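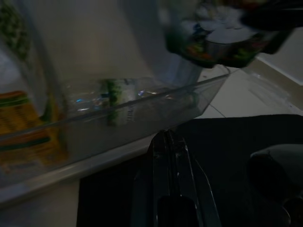
Gitevstead, Jan 18, 2019

Went back to the bench lamp today. The flicker is in the switch, as we thought in November. Opened the base, cleaned both contacts with fine paper and bent the spring leaf up a little. It ran for 30 minutes without a drop. The old cord is stiff near the plug, so I cut that end off and fitted a new plug.

Bulbs: the spare from the Modise box is marked 3000 K and matches the other lamp well enough. The cooler one made the veneer samples look gray, so I put it back in the drawer.

Steltedden chair – the back rail is glued and in clamps. Left joint closed up fine. Right joint still shows a hairline at the top, and I don't want to force it. Used hide glue again. Leave it alone until tomorrow.

Sorted the sandpaper. We are down to 9 sheets of the 3000 grit and nearly out of the coarse stuff. Clear bottles with labels on them stay in the plastic bins, on their sides if they don't fit upright.

Rasance order not here yet. Missing from the last one: brass screws, felt pads.

To do: plane the drawer runners, check the vise jaw, find the small square.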